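Speaker notes: Lending toys from a small library

Last updated: November

Opening

Thank the hosts, say where I'm from (Drimton branch, two rooms and a porch), and say that the handout has the forms on it so people don't need to copy them down.

Start with the question I get most, which is what a toy collection costs. Ours started with donated items and one set of shelves. The shelves are Plaswood, bought secondhand from a school that was closing. They are ugly and they wipe clean. The real cost is staff time, and most of this talk is about where that time goes.

Slide 2: What we lend

We have 200 items in the catalog. An item is whatever goes home in one bag, so a single puzzle is an item and a train set with all its track is also an item. Some libraries count every piece. We tried that the first winter and gave it up.

Puzzles go out the most. After that come the train sets, then dress-up clothes, then anything with a ramp. Board games for older kids sit on the shelf longer than I would like. I think parents of older kids don't know we have them, and the shelf is too low for a ten-year-old to bother with.

We don't lend stuffed animals, anything that needs a charger, or anything that goes in a baby's mouth by design. People will argue with the last one. Say that other branches do it differently and move on.

Slide 3: The loan

Loans are three weeks, one renewal, two items per card. There are no late fines. We do send a reminder, and the wording matters more than I expected. Our first version said "overdue" in the subject line and we got a lot of embarrassed parents who then stayed away. The current version says the item has been asked for, if it has, and otherwise just gives the date.

Read the reminder text aloud here. It is short.

Slide 4: Checking things in

Slow down for this part. If people only take one thing home it should be this.

Every bag has a card in it with a plain list of what belongs inside. The person at the desk does not check the list while the family waits. They say thank you and put the bag on the returns cart. Checking happens later, in the back, in batches. When we checked at the desk, the line got long, and a parent would be standing there with a toddler while someone hunted for a missing puzzle piece. It felt like an inspection.

A batch is 11 bags, which is what the cart holds. One person can get through it in a quiet afternoon hour – less if there are no train sets. 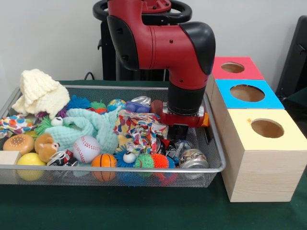

Missing pieces go in the log with the item number. We wait a full loan period before doing anything, and most pieces turn up in that time, usually in the wrong bag. If a piece is still gone we decide whether the toy works without it. A train set short one piece of straight track is fine. A puzzle is not fine. Puzzles with a gap go to the craft shelf and the kids cut them up.

Someone will ask about charging for lost pieces. We don't. We worked out what we would have collected in the first year and it would not have covered the time spent asking.

Slide 5: Cleaning

Three groups, and each bag card has a colored dot for its group.

Blue dot: hard plastic and sealed wood. Wipe, air dry, back on the shelf.

Yellow dot: fabric. Into a mesh laundry bag, washed warm, dried completely before it is folded. Dress-up clothes are all in this group. We stopped accepting anything with glued sequins.

Green dot: cardboard and paper. Wipe the box, look through the contents, and retire it if it smells or has been wet. Don't try to save these.

The dots replaced a two-page instruction sheet. If you have new people at the desk every summer, as we do, that is the change I would make first.

Slide 6: Bags and labels

We went through three kinds of bag. Clear zippered plastic looked great for a month and then split at the corners. Cotton totes hid the contents, so families opened everything to see what was in it. We now use heavy net bags with a drawstring and a luggage tag. The tag has the item number and one photo of the contents.

Labels on the toys themselves: only on the largest piece. We tried marking every block with a paint pen and it wore off in the wash.

Mention Brultel here. It is the catalog system our county uses, and it has no field for number of parts. We put the parts list in the public notes field. It looks messy in search results, but families do read it. If your system lets you add a field, ask for it before you enter your first item. We had entered most of ours by the time we asked.

Slide 7: Donations

Take donations in one month of the year only. Ours is November, when people are clearing space before the holidays. For the rest of the year the answer at the desk is "please hold on to it until then," and about half of it never comes. That is all right.

Look at each thing on the day it arrives. The pile in the back room gets harder to face the longer it sits. We keep something if it is complete, if it can be cleaned under one of the three dots, and if we have fewer than 6 of the same kind. What we don't keep goes to the Ofori Street thrift store, and we tell donors that up front so they can say no.

Recalls: check every donated item against the recall list before it goes in the catalog, and write on the card that you did. Repeat that check once a year for everything on the shelf.

Slide 8: Space

You need less than you think on the public side and more than you think in back. Our toy shelves take up one wall. The back room has a sink, a drying rack, the cart, and a table at standing height. We worked at a low table for the first year and everyone complained about their backs.

At any time roughly 40 of our items are out on loan. If they all came home together they would not fit, and I should probably worry about that more.

Questions

Leave ten minutes. Likely ones: insurance (talk to your county, ours added one paragraph), allergies (we don't promise anything, and the card says so), and whether it brings in new cardholders (yes, mostly grandparents, which surprised us).

If there are no questions, show the parts card again and go through how to write one. Use the train set. People always want to know how to list track.

Handouts are on the table by the door – please leave one copy of the large-print set.

Contact: Children's desk, Drimton Branch Library | © Drimton Branch Library | Back to top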